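1/2/26 — folding bench, room 303

Trousers again. Brown pair, the dark chocolate ones, on the pale marbled mat. I want to write down what I think about the "fold flat, then basket" method before everybody starts quoting the Lanell sheet as if it settled something. It's a one-page sheet. It has a drawing of a very well-behaved pair of trousers on it.

Setup same as before: mat down, pink basket in the back left corner, grid walls up (dolphins and all).
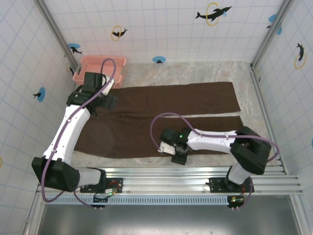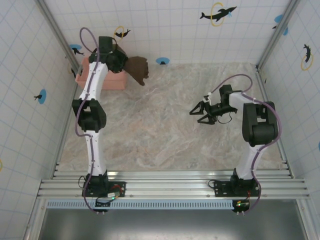

Brown trousers laid out on the mat, first picture; brown cloth held up by the pink basket, second picture.

What the sheet says: lay the trousers flat, waist to one side, legs together, smooth from the waist down, leg onto leg, then fold in 3 from the hem. Fine. Step one already has a problem. "Legs together" assumes the legs want to be together. On the mat there's a thin strip showing between the upper and the lower leg, and if you fold from there the seams are already off before you have done anything. The sheet treats that as nothing. I'd treat it as the whole job.

Csenge says I'm being fussy and that a strip that narrow disappears once the top leg comes over. Maybe. I've folded enough of my own trousers at home to doubt it. What happens is you get a ridge along the inside seam, it sits under the next fold, and the finished bundle leans. She says hers don't lean. I have asked to see her drawer.

Second complaint: the basket. The sheet wants a folded bundle placed in it, standing on edge, "file style." The sides are low and it's tucked right into the corner, so you have a wall on two sides and not much to lean a bundle on otherwise. Trousers standing on edge in that? I'd like to see it stay up with only one or two items in there. With a full basket they hold each other, sure. Everything works with a full basket.

And the other way, picking the cloth up by one spot and lowering it in, I don't count as folding. I know the Gulyás notes call it "loose stow" and give it a section of its own. It's dropping laundry in a basket. You get those pointed folds hanging off the low side and whatever shape they land in is the shape you've got. My mother called it something else. That said, I'll admit that for brown trousers nobody irons it may be the right answer, and half the argument on this page would go away if we agreed to that.

Color: dark brown on pale mat is easy on the eyes, no complaints. Would like to try something close to the mat color at some point and see whether people still line up the hems as neatly as they claim. I suspect a lot of good folding is good contrast.

The mat. Plorkum say the surface "grips lightly so fabric stays where it is put." I'm not convinced it grips anything. When I smooth a leg by hand I end up dragging the waist along with it and have to put it back. Could be the fabric, could be the mat, could be me. Tried it with the pockets turned in and with the pockets left alone. Pockets left alone is worse, there's a lump at the hip every time. The sheet doesn't mention pockets at all, which tells me whoever drew it was looking at a picture of trousers too.

Things I'd want before I sign off on the Lanell method for the Prarkmont write-up:

- the same pair folded 5 times by the same person, left overnight, then looked at. Not looked at straight away. Anything looks folded for a minute.
- basket pulled out of the corner for at least one round
- a rule about pockets, any rule
- somebody other than me and Csenge deciding what "flat" means

Csenge Simon's note, copied in because she asked: "Start from the waistband, match the side seams, forget the hems until last. The hems are never the same length anyway." I tried it once by hand after lunch. The waistband end was neater, I'll give her that, and the hem end looked like somebody had slept in it. She says I rushed. Leaving this open.

To do: wash the brown pair before the next round, it's been handled so much I don't trust how it lies. Find out if the pink basket comes in a deeper version. Ask Lanell who drew the sheet.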